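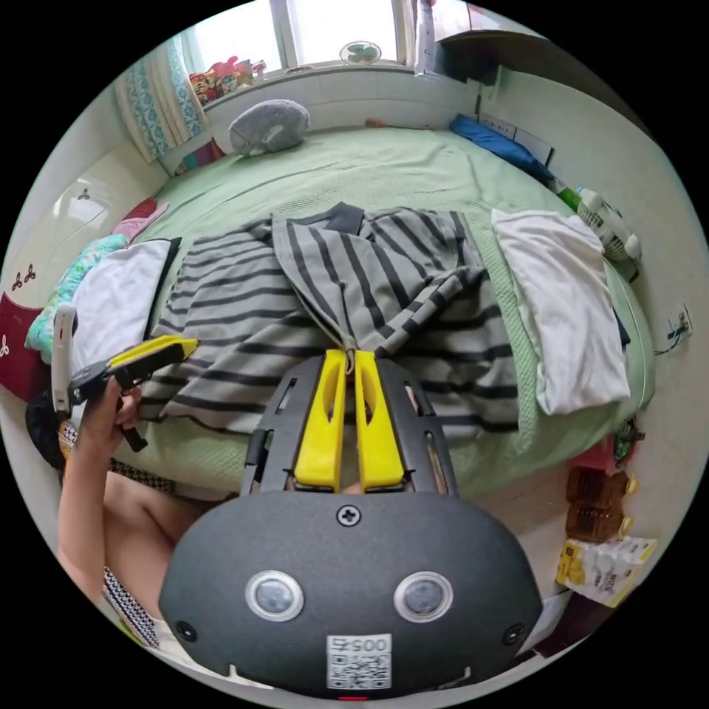
Handheld grippers for cloth: Wendon or Lanberg?

noreen_siddiqui
Quoting for a February order and I need someone to talk me out of the Lanberg. Our jobs are all laundry: lay a striped top out on the bed, get the fingers onto the fabric, straighten it, fold. Lanberg says their finger pads are good for 2,000 grasps. I don't believe any number with that many zeros in it. The Wendon costs 600 more for the pair and as far as I can tell the extra buys a nicer case.

tfolds
Pad life is the wrong thing to worry about. On thin knits what matters is whether the tips close flat. Ours left a gap after a month and we were chasing hems all Monday.

noreen_siddiqui
Which ones, the Wendon? And did you shim them or send them back? 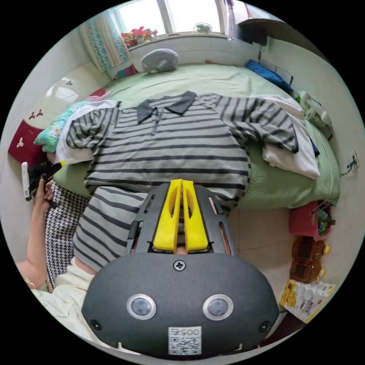 My other gripe is the long fingers with the slot down the middle. Everyone says they flex around the cloth. I say they flex when you don't want them to, and then you're pinching bedspread along with the sleeve.

tfolds
Wendon. Shimmed them. Support took a week to tell me to do what I'd already done.

gantry_mike
Disagree about the flex. Stiff fingers are miserable on a mattress, you push down and the whole surface moves. We logged 2,739 grasps on the soft ones and the misses were nearly all operator error.

noreen_siddiqui
Who decided it was operator error, the operator?

gantry_mike
Fair. I did the labeling.

pk_innes_user
We run the Innes controller with both. The Lanberg drops its connection if you leave it idle for 30 minutes. Their changelog says fixed, mine still does it. Wouldn't buy either before trying a loaner from Tenddale.

noreen_siddiqui
Tenddale wants a deposit for the loaner. I'll ask anyway. If the tips don't close flat out of the box it's going straight back.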